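# Does a flowery mat make small parts harder to find, or is it just me?

**Reece Ashworth**

Gray ferns, leafy sprigs, little orange-tan flowers on off-white. I liked the pattern when I put it down under my work area and now I can't find anything on it! 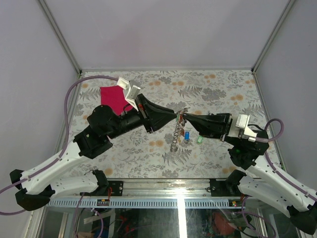 Sheldon Pelletier told me in the other thread that I should rip the mat out today and go plain gray, no debate, and that anybody who works with springs and small electronics on a floral print deserves what they get. Okay, fair, but I'd like a second opinion before I pull it up, so here's the whole story.

The mat is cut from a roll that ran 106 inches, picked up at the home store out in Disbridge. I have 11 inches left over in the closet, so I can test things on the scrap if you have ideas. The parts that give me the most trouble are the brownish-orange ones. They land near a flower cluster and they're gone, I can be staring straight at one and my eye just slides over it. Metal coil springs are a bit better as long as they're standing up, but lying down on the gray fern leaves they blend in too (the short ones especially, they look like a piece of stem).

Things I've tried so far:

- A brighter lamp. It helped with the orange parts a little, and then I got glare off the metal, so it was kind of a wash.
- Sweeping my hand across the mat. Works great until a part rolls off somewhere worse.
- Taking off my glasses and getting really close. I'm not proud of it.

What I'd like to know is whether I can keep this mat and work on top of something else, or whether the whole thing has to be plain. I do like having something nice to look at in there! The walls are very pale, a sort of lavender white, and with a plain white floor I think it'd feel like the inside of a refrigerator. Also, if I do go plain, what color? I've got metal, black plastic and the orange stuff all mixed together, and every color I can think of hides at least one of them.

---

**Sheldon Pelletier**

I stand by what I said. Plain gray. Medium gray if you can get it, and matte. Ferns are for curtains.

---

**poirier_at_the_bench**

Sheldon's not wrong, but you don't need to tear anything up. I had a leaf print on my own bench for years (my sister's leftover shelf liner, brown and green, way worse than yours) and I got by fine by putting a smaller plain sheet in the middle and leaving the pattern showing around the edges. You only really need the plain background in the spot where your hands are and where stuff drops.

For the color, I'd go light blue. Orange and brown jump right out against it, black is no problem at all, and metal is okay if your lamp comes in from the side so the coils throw a bit of a shadow. I tried green before that and the brown parts got murky on it. Sheldon's gray is fine for orange and black but my springs vanished on it, and it sounds like you've already got that trouble with the fern leaves.

Some stuff that made a difference for me:

1. Get a sheet with some grip to it, or tape down the corners. Mine slid around the first evening and I dumped a whole tray.
2. Put a low lip along the front. I used flat molding that cost me 80 cents a foot.
3. Give springs their own dish with sides. They roll, they hop, and they grab onto each other in a pile, and then you're untangling them at midnight.
4. Move the lamp down low when you've lost something. Everything small gets a long shadow and the printed flowers don't, so you can tell which is which right away.

Number 4 you can try tonight on your scrap piece without buying anything. Drop a few orange parts on it, kill the overhead light, and lay a flashlight flat at one side. I still do it and I don't even have the leaves anymore.

I wouldn't bother with the expensive assembly mats, by the way. I had an Erovance one with all the little molded pockets and I spent more time picking things out of the pockets than working.

---

**stamell**

same thing happened with my jigsaw puzzles lol. 800 pieces on a paisley tablecloth. I used a big piece of poster board and never went back to the cloth

---

**Reece Ashworth**

Flashlight trick works!! I just did it on the scrap and the orange ones pop right out, and I turned up a washer I wasn't even looking for. I'm going to get a light blue sheet for the middle and keep the ferns around the outside. Sorry Sheldon. Poirier, did you round off the corners on yours or leave them square? I keep picturing my sleeve catching on them.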